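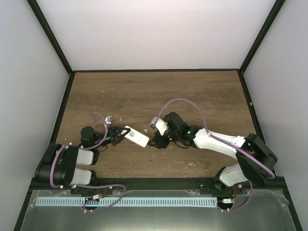

How to Clean Up a Wood-Look Tabletop Without Making It Worse

By Maite Arrieta

I have ruined two tabletops in my life, both by being helpful. The first had a candle wax problem and I fixed it with a steak knife. The second had no problem at all until I decided it looked dull. What follows is the method I use now, most of it learned from Rawiri Ruddock, who refinishes furniture in a rented garage and has strong feelings about steak knives.

It works on real wood with a sound finish and on the printed kind that only wants to be wood. If your table is oiled, waxed or older than your grandmother, stop after step 2 and ask someone with insurance.

What you need

A soft brush (a clean paintbrush is fine)
A vacuum with the brush attachment, or a dustpan and patience
Three cotton cloths, old T-shirts preferred
Dish soap, the plain kind
Warm water
A plastic scraper or an expired gift card
A flashlight
Painter's tape

You don't need a tabletop cleaning kit. I bought one. It contained a small bottle of dish soap.

Step 1. Find out what you own

Get down at the side of the table and look at the edge. On solid wood the grain carries on around the corner in a believable way. On veneer you get a thin skin of wood over something else. On laminate the pattern repeats if you look long enough, like wallpaper, and the edge is often a separate strip that has begun to think about leaving.

If you still can't tell, treat it as the most delicate of the three and get on with your life.

Step 2. Get the dry stuff off while it is dry

Most people go straight in with a wet rag. The rag picks up every gritty crumb and drags it from one end of the table to the other, and now you own a table with a racing stripe. Brush first. Work from the far edge toward yourself, in the direction of the grain, and use about as much pressure as you would on a sleeping cat.

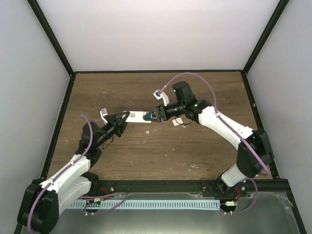 White flecks on brown wood grain.

Pale bits on a dark top are at least easy to spot. Dark bits on a dark top are what the flashlight is for. Lay it flat on the surface and switch off the overhead light, and every grain of sand will throw a shadow like a small mountain. It is an upsetting experience, and I recommend doing it after dinner guests have gone.

Vacuum whatever the brush has gathered. Hold the attachment just off the surface if the bristles are worn, and check them for trapped grit before you start. I once vacuumed for ten minutes with a staple in the brush.

Step 3. Deal with anything that is stuck

Press a fingernail gently against the side of the lump. If it moves, it was never stuck and you can go back to step 2 feeling clever. If it doesn't, find out what it is before you pick a weapon.

Old latex paint: lay a cloth wrung out in warm soapy water over it for 10 minutes, then push with the gift card held nearly flat.
Candle wax: put ice in a bag, chill the wax until it turns brittle, and lift it from one side.
Tape gum: a little cooking oil on a cloth, a wait, a wipe, and then soap to get rid of the oil.
Mystery: soapy water first. If that fails, more soapy water.

Keep acetone away from all of it. Amparo Nieto used nail polish remover on a spot of glue at her sister's house and has been giving the sister table runners ever since. 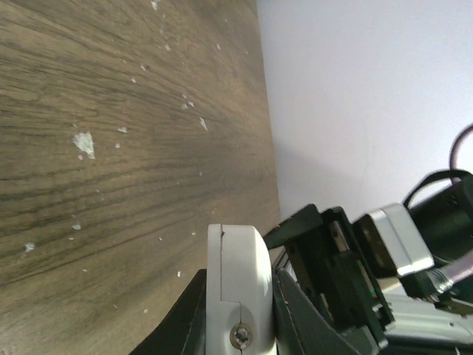 Step 4. Wash, in sections

Put a few drops of soap in a bowl of warm water. Dip the first cloth, then wring it until your wrists complain. It should feel damp and leave no puddles. Mark off the top in your head into pieces the size of a place mat and do one at a time: soapy cloth, plain damp cloth, dry cloth.

Don't let water sit along a seam. Laminate edges swell, and they don't unswell. If an edge strip is already lifting, put painter's tape along it before you start and peel it off when you finish.

Step 5. Go over it again from low down

Sit in a chair so that your eyes are closer to the tabletop, and look across it toward a window. You will see what you missed. Everyone misses something near the middle, where it is a long reach and you told yourself it looked fine.

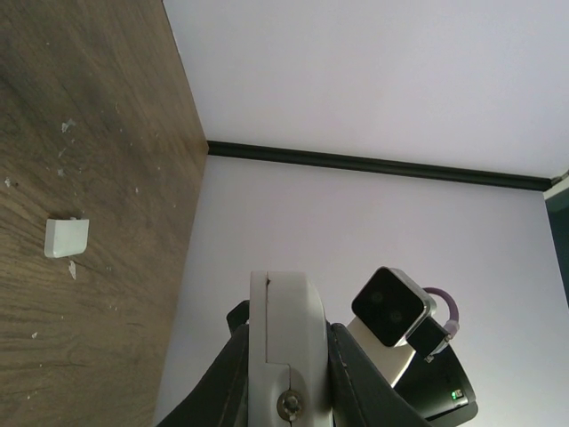 Lift off the larger pieces before you brush up the small ones.

Step 6. Leave it alone

Give the top an hour before anything goes back on it, and longer for anything with a rubber foot. Lamps and keyboards should be picked up and set down. Sliding them is how you get to write a page like this one.

Sanding, if you were wondering

If the top is real wood, and the finish is worn through, and you have a free weekend, you can start with 80 grit and work your way finer. If it is laminate, sanding will show you very quickly what is under the picture of the wood. It is brown and nobody wants to eat off it.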